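Esstead opens mixed-goods sorting room in former Iden hardware store

Household odds and ends that would normally go to landfill will get a second look from this April, when Esstead opens a sorting room in the old Iden hardware store.

The room takes the small, awkward items that op shops often can't handle: brushes, toys, kitchen bits, packaging, single parts of sets. Residents can drop off up to 3 bags a visit, and there is no charge for goods from a household.

Esstead ran a trial over the summer with 82 households in Iden. Each was given a lidded tub and asked to fill it with whatever they would otherwise have put in the red bin because they didn't know where else it belonged. The tubs brought in some 300 kilograms of material.

Loose goods are sorted from deep bins, a few pieces at a time. Spreading a small number of items over the floor of the bin makes it easier to tell a plastic toy from a piece of clear wrap, and stops small parts going through with the packaging.

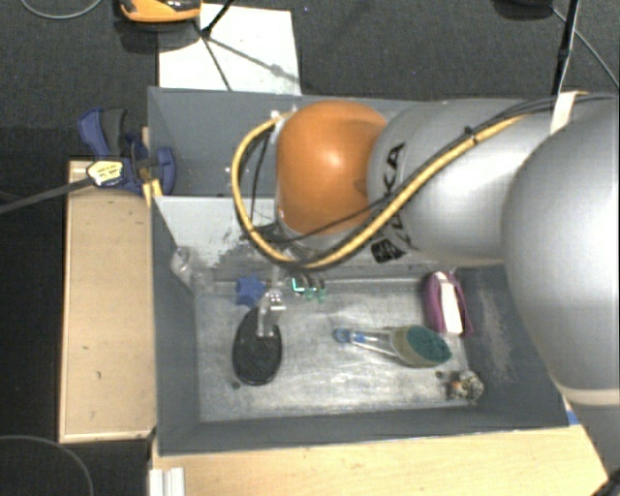

Sorted goods then go into one of 4 streams – reuse, repair, recycling and disposal. Items for reuse are cleaned and priced for the shop at the front of the building. Repairable goods go to the Skandari workshop on the next block, which already fixes bikes and small furniture for Esstead. Soft plastics are baled separately.

The shelving and benches were supplied by Habte, a local joinery firm, using timber from the store's old counters. The loading bay at the rear has been resurfaced and now has a covered area for drop-offs in wet weather.

Esstead asks residents not to bring paint, gas bottles, batteries or broken glass. Clothing and books should still go to the existing collection points. Bags should be tied, and anything with a sharp edge should be wrapped in newspaper and labelled.

The sorting room will be open on weekday mornings, with a later session on Thursday until 7 pm. Drop-offs are made from the rear lane and the shop is entered from the street.

Printed guides to what can and can't be accepted are available at the shop counter.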